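FOR IMMEDIATE RELEASE
April 1, 2024

Priken shares first results from Rullura, a way to teach two-armed robots with fewer demonstrations

Hi all, Priya Okafor here. I lead the manipulation work at Priken, and I've been itching to write this one! My team has finished the first full round of tests on Rullura, our training method for robots with two arms, and we like what we got.

The short version: we gave the robot 101 recorded demonstrations and let it practice picking which arm should go first. That choice sounds small, but it's where our older method (Judari, for those who have followed us) kept getting stuck. Both arms would go for the same thing and then wait on each other. With Rullura, the handoff decision is learned along with the grasp, and in over 5 hours of tabletop runs the arms locked up only twice.

What we test on

We like everyday stuff, the odder the shape the better. Clear plastic is hard for the vision side, plush is hard for the grippers, and anything with a narrow neck makes the planner think twice. So the table gets a mix: soft toys, a see-through cup lying on its side, a white lamp-like thing with two round parts. Each arm starts from its own side and works toward the middle. 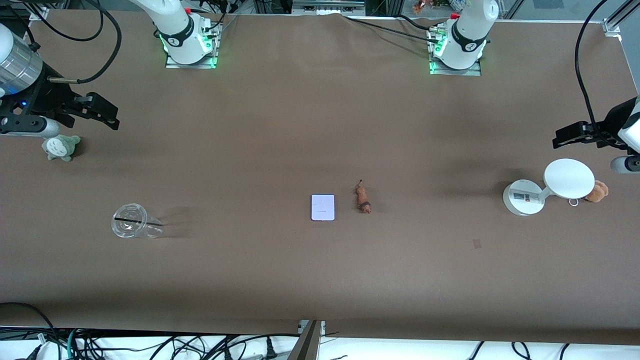 What's next

We're putting the paper and the training code out in May, along with the demonstrations themselves, so other labs can poke holes in it (please do). The Mahmoud project, our sister effort on folding cloth, will start using Rullura right after that. I still want better numbers on see-through objects, and that's what I'll be working on until then.

Questions, or want to try it on your own arms? Write to the Priken press desk and ask for me.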